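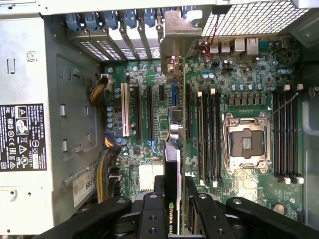

Quick one, it's Thursday and I have 26 tabs open.

Elsa Sundqvist wrote to me after the dishwasher post. She runs a refurb shop in Brercombe, old office computers mostly, and she wanted to know when a machine is going to do her boring jobs. Not the clever stuff. Taking a graphics card out of a dead workstation. Putting a stick of memory back. Wiping a case down. Her exact words: "I have 200 towers to strip by August and two pairs of hands."

So. Can they do chores yet? My answer last year was no. My answer now is sort of, sometimes, if you're patient.

Household first. Laundry is still bad. I've watched a lot of folding clips and they nearly all start with a shirt laid out flat, which is half the job done already. Dishes are better than they were, as long as it's plates and mugs. Anything with a lid, forget it. My own floor robot, a Pasine, got stuck under the same radiator again this morning and I had to lie on my stomach to fetch it. Beeping the entire time.

Shop-floor work is a different animal. Things are hard, they keep their shape, a screw hole is where it was yesterday. You'd think a computer would be easy. But look at what Elsa's asking for. A graphics card sits in a slot with a latch you can hardly get a finger on. There's memory on one side, cables on the other, and a bare CPU socket is all tiny pins - bend one and the board goes in the scrap bin. I've bent them. Twice, same week.

And you have to feel it. When I pull a card there's a bit where it sticks and you think, is that the latch or am I about to rip the slot off. Then you wiggle. Wiggling is very hard to write down as an instruction. I asked a guy at Rønning (they do packing lines, not computers) and he said his people spend more time on the wiggle then on anything else.

Speed is the other thing. Elsa timed herself at 39 seconds for a card, side panel already off. She was annoyed it wasn't faster. A robot arm on the same job is allowed to be slower, it doesn't go for lunch, but someone has to stand there for the times it grabs wrong. If that someone could of done it themselves in 39 seconds, what did you buy?

Still. Small cards are the place to start I think. Something like a Quadro K620, low-profile, light, not much to bump into on the way out. The big double-width ones with the extra power plug can wait.

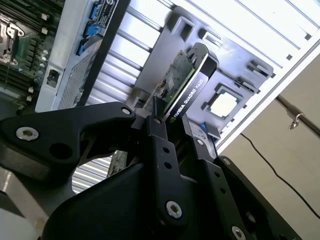 What I told Elsa

Don't buy anything this year. Skuko will rent her a proper bench with decent lights and a case cradle, 21 a day, and that'll save her back more than an arm would. Sort the towers by model first so the same moves repeat. Do the small cards in one batch.

She wrote back "so, no robot" and a sad face. Told her to ask me again when she's through the 200.

Vacuum is beeping again. Gotta go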